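Le four de la rue Nirnero

Elle avait loué le local pour dix-sept jours, du premier au dernier carton. Deux pièces au rez-de-chaussée, rue Nirnero, une vitrine côté rue et un évier au fond. Son frère devait venir pour les travaux, il n'est venu qu'une fois, il a réparé la prise et il est reparti avant midi.

Le bail disait qu'on pouvait faire réchauffer mais pas cuire. Elle avait relu la phrase plusieurs fois. Un sandwich, est-ce que ça se réchauffe ou est-ce que ça se cuit ? Au téléphone, l'agence Wetthorpe avait répondu que ça dépendait du pain. Elle avait noté la réponse au dos d'une facture d'électricité, avec la date, 13/06/2023, au cas où.

Le premier matin elle a sorti la table, puis le petit four noir, qui avait passé l'hiver dans la cave de sa mère, enveloppé dans une couverture. Les deux boutons tournaient encore. Elle a rabattu la porte vitrée à plat, elle a posé un sandwich sur la grille, avec la salade qui dépassait devant, et elle est restée debout à le regarder sans rien allumer.

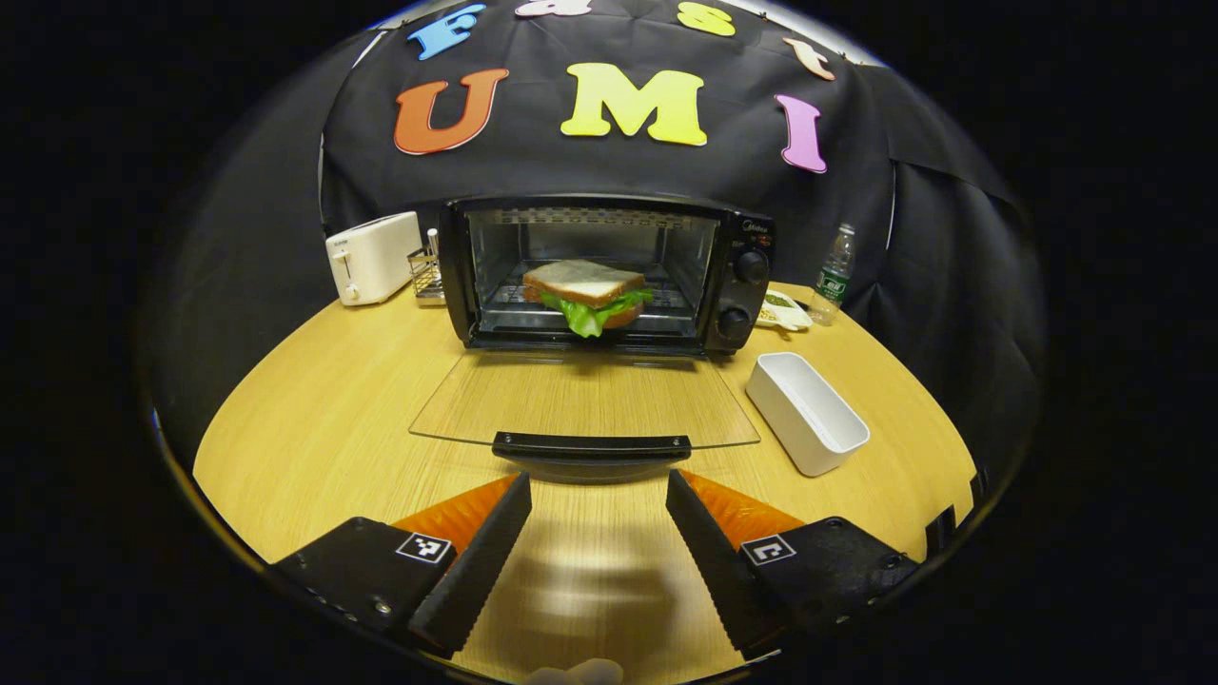
Le grille-pain, elle ne l'aimait pas. Il venait du mariage, comme les assiettes et la moitié des draps, et il brûlait toujours la même face. Elle l'avait gardé parce que les clients, disait sa mère, aiment voir un grille-pain. Sa mère n'avait jamais eu de clients. Elle avait travaillé trente ans aux entrepôts Droso, à la pesée, et mangeait à midi des tartines froides dans sa voiture.

À onze heures un homme est entré pour demander l'heure du car d'Orbán. Elle ne la connaissait pas. Il a regardé la table, puis le four.

« C'est à vendre ?

— Le four ?

— Le sandwich. »

Elle a dit quatre euros. Il a cherché dans ses poches et il en a trouvé trois et demi. Elle a dit que ça irait. Il ne le voulait pas chaud, alors elle l'a pris sur la grille, elle l'a enveloppé dans une serviette en papier et elle le lui a tendu. Il est sorti manger sur le banc, le dos à la vitrine.

Elle a refermé la porte du four. Puis elle a pris le cahier neuf, elle a tracé une colonne à la règle et elle a inscrit 3,50. En dessous, elle a écrit : horaires du car, demander. Il restait du pain pour cinq ou six autres, et la salade était dans l'évier.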